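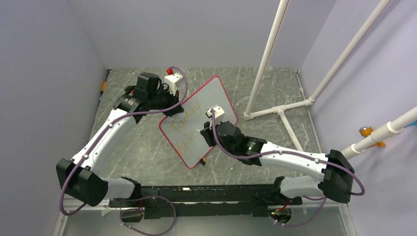
图 4-1 小号白板,红边圆角

4 安装与首次书写

本章适用于 Doma 家用白板的小号款。大号款请看第五章,磁性留言条请看附录,已经用油性记号笔写过字的,请直接翻到 4.6,我们在那里等您。

4.1 动手之前

请先核对包装内的物品:白板一块,挂钩两只,膨胀管两只,螺钉两颗,双面胶垫一包,纸质定位模板一张,干擦布一块。白板笔需另购。我们知道这一点令人不快,销售部收到过的来信也大多是谈这件事的。

您还需要自备铅笔、卷尺、水平尺和十字螺丝刀。打孔安装的另备电钻。手机里的水平仪可以代替水平尺,前提是手机壳背面没有支架、指环或其他让手机自己先歪掉的东西。

注意:板面出厂时覆有一层透明保护膜。膜很薄,贴得也很平,不少用户带着膜用了一两个月,然后来电反映“擦不干净,还起泡”。请在书写之前揭掉。从任意一角用指甲挑起,沿对角线方向慢慢拉开即可。不要用刀片。

4.2 选择位置

挂白板的位置通常由家里最先拿起电钻的人决定。如果还来得及商量,请考虑以下几点。

(1)灶台正上方不行。油烟会在板面上结一层膜,笔写上去打滑,擦的时候又死活不走。

(2)避开正午直射的窗口。红色边框耐晒程度一般,晒久了会偏粉。偏粉不属于质量问题,但我们理解您买的时候要的是红色。

(3)离门轴一侧至少留出 100 毫米。门把手撞在板面上的声音很响,痕迹也很圆。

(4)高度以家里最常写字的人为准。如果家里最常写字的人今年五岁,请往下挪,并接受下半块板从此归他。

4.3 粘贴安装(瓷砖、玻璃、光滑柜门)

1. 用酒精擦拭墙面,晾干。不要用洗洁精,它留下的东西比它带走的还滑。
2. 将双面胶垫贴在白板背面四角,每角一片,压实。包装内多出的胶垫请收好,以后搬家用得上,届时您会找不到它们。
3. 用铅笔在墙上轻轻画出上边缘的位置,用水平尺核对。
4. 揭去胶垫的离型纸,将白板上沿对准铅笔线,自上而下贴合。
5. 双手分别按住四角,每角按压半分钟。
6. 静置一夜再书写。写字时手会往板上使劲,胶没有固化,白板会慢慢往下走,夜里听起来像有人在搬家具。

注意:壁纸、乳胶漆和硅藻泥墙面请勿使用粘贴安装。胶垫的粘性没有问题,它会牢牢粘住壁纸,然后带着壁纸一起下来。

4.4 打孔安装(砖墙、混凝土墙)

1. 将定位模板贴在墙上,用水平尺校正。模板上两孔的中心距为 223 毫米,请以模板为准,不要凭目测。目测的人都很自信。
2. 确认墙内没有水管和电线。开关和插座的正上方、正下方一律视为有。
3. 在孔位打孔,清出灰尘,塞入膨胀管,直至与墙面齐平。
4. 装上挂钩,拧紧螺钉。拧到挂钩不再转动就停,继续拧下去,转动的会是膨胀管。
5. 双手托住白板两侧,将背面挂孔对准挂钩,向下落到底。
6. 轻轻左右推动。有轻微晃动属正常,可在背面下方两角各加一片胶垫。

警告:小号款承重以板面自身及磁贴为限。它不是搁板,不能挂钥匙串、购物袋或雨伞。早期版本的说明书没有写“雨伞”两个字,现在写了。

若两个孔一高一低,相差不大的,可在较低一侧的挂钩上垫一小片硬纸。相差很大的,请重新打孔,旧孔正好被白板挡住。这也是白板的用途之一,只是包装上没印。

4.5 首次书写

1. 用附带的干擦布将板面整个擦一遍。
2. 取一支白板笔,在角落处画一条短线,等待几秒,擦去。
3. 若擦得干净,即可正常使用。
4. 若留有淡影,先检查保护膜是否真的揭了,再检查手里的是不是白板笔。

白板笔和记号笔外形相近,常年住在同一个笔筒里。请看笔身上的字,不要看笔帽的颜色,笔帽在大多数家庭里都是互换的。

字迹在板上停留越久越难擦。购物清单之类一周内擦掉没有问题。“记得给物业打电话”这一类可能要写上几个月,建议每隔一阵擦掉重写,顺便也考虑一下打不打。

4.6 写错了笔

请先不要用钢丝球。无论您在网上看到什么,都不要用钢丝球。

1. 用白板笔在油性字迹上完整地涂一遍,盖住原来的笔画。
2. 趁墨未干,用干布擦去。多数字迹会一起下来。
3. 仍有残留的,取少量酒精蘸在软布上,由外向内擦拭,不要让液体流进边框缝隙。
4. 用拧干的湿布擦净,再用干布擦干。

牙膏、丙酮、魔力擦都能把字擦掉。它们也能把板面的涂层擦掉,之后那一块再写什么都会永久保存。

4.7 日常清洁

平时干擦即可。每月用微湿的软布擦一次板面和边框,边框转角处容易积墨粉,可用棉签。干擦布脏了就洗,单独洗。Bríd Ní Mhurchú 女士曾来信询问能否与浅色衣物同洗,随信附有一件衬衫。答案是不能,衬衫我们已经寄回。

磁贴请先看背面是否有毛刺。拖着磁贴在板面上走会留下划痕,拿起来再放下,则不会。

4.8 常见问题

板面反光,看不清字。
将白板稍微换个高度,或者关掉正对它的那盏灯。倾斜悬挂也有效果,但客人会忍不住帮您扶正。

边框一角松动。
用手掌从外侧往内按,听到轻响即复位。反复松动的请联系售后,不要用热熔胶。

一面墙上能挂两块吗?
可以。两块之间请留 80 毫米以上,方便摘取。经验表明第二块板上的内容多半是对第一块的批注。

家里没有人看白板。
此问题不在保修范围内。

4.9 备件

双面胶垫、挂钩和干擦布可单独订购,备件编号 618 为安装件全套。来信请注明板的尺寸和墙面种类,写“普通的墙”我们没有办法处理。售后由 Clodagh Costello 负责,电话上午有人接,下午也有人接,中间那段没有。

本章修订于2021年1月18日,星期一。与上一版相比,更正了 4.4 中的一处左右颠倒。按上一版安装并发现白板背面朝外的用户,请参照本章重新安装。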